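Skandix releases Putel 2, a task planner for robots that work in kitchens

Skandix today released Putel 2, the second version of its planning software for mobile robot arms. Putel takes a plain request, such as moving a plate of food from one appliance to another, and turns it into arm motions that respect doors, shelves and handles.

The big news is replanning. Putel 2 checks its plan against fresh perception data every 129 milliseconds, so a door that stops short of fully open no longer means starting over – the planner just works out a new reach!

"We ran 700 simulated kitchen tasks before we froze the code, and I loved watching the odd ones," said Ewurabena Frimpong, who leads planning at Skandix. "Tight spaces taught us the most."

Putel 2 is available to research partners now. A plug-in for the Naciri simulator follows in September. 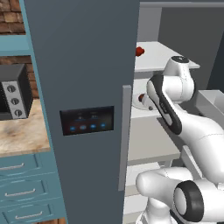

Simulated kitchen tasks with a white arm, a plate and food.

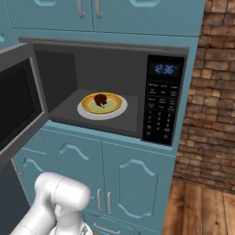

Dušan Šimko said he was most pleased with the new planning log, and that he can finally see which step a failed reach came from without rerunning the whole task.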